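Rovau Soft Cloths, pack of 20

Code: 1061-R
Price: see the order form
Usually sent out within 3 working days

I've been selling cloths from the shop in Bronness for longer than I care to admit, and if you'd told me when I started that I'd have strong feelings about dusters I'd have laughed at you. But I do, and these are the ones I keep going back to. I use them at home, I use them behind the counter, and I've got one living in the glovebox of the van (it does the windscreen when it mists up, and once it did a spilt flask of soup).

They're made for us by Rovau, who used to do only the hotel trade. The cloth is a cotton mix with a brushed face on one side and a flatter one on the other. Dust with the brushed side, buff with the flat side. It took me a whole year to notice there were two sides, so don't feel bad if you can't tell straight off! Run your thumb across and the brushed one drags a little.

What I like them for

Shiny tops, mostly. Polished stone, glass, gloss paint, the lid of a piano if you're lucky enough to have one. The old yellow dusters we stocked before left a trail of fluff behind them and you'd end up going round again with your sleeve. With these I get bits for the first wash or two and then hardly any.

They're good on taps and door handles as well, and I've had customers buy them for brass, spectacles, guitars and one very large collection of china owls. I wouldn't use them for oven cleaner or anything with bleach in it. The cloth stands up to it, the colour doesn't.

A word on the colour, then. We do them in pinkish red, navy and a sort of oatmeal, and the red outsells the other two put together. I think it's just easier to find when you've put it down somewhere. It's a strong shade and it will come out in the wash the first few times, so please, please keep it away from your white shirts.
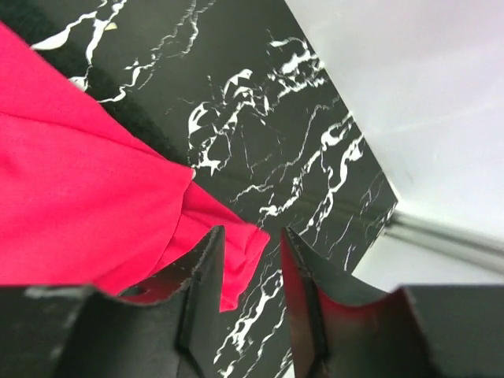
Washing

Wash before you use them. Forty degrees is plenty, sixty if they've been somewhere nasty. Leave out the fabric softener, it coats the fibres and then they just push the dust about. They dry on a line in no time in June and take all day over a radiator in January. No need to iron them, though I do have a customer who does, and folds them into triangles.

Sizes and packs

The standard cloth is a generous square that folds in four to fit your hand. Packs of 20 are one colour only. If you'd like them mixed, put a note on your order and I'll make up a pack by hand, but it can add a day or so.

Trade box of 400 also available, any colour, carriage extra. Ring before you order one so I can check it's on the shelf.

Goes well with

Greenberg beeswax polish, small tin
Usten glass spray, refill bottle
Rovau floor cloths, heavy weight

Out of stock

Oatmeal is out at the moment. Navy and red are both here and ready to go.

Page last changed January 10, 2001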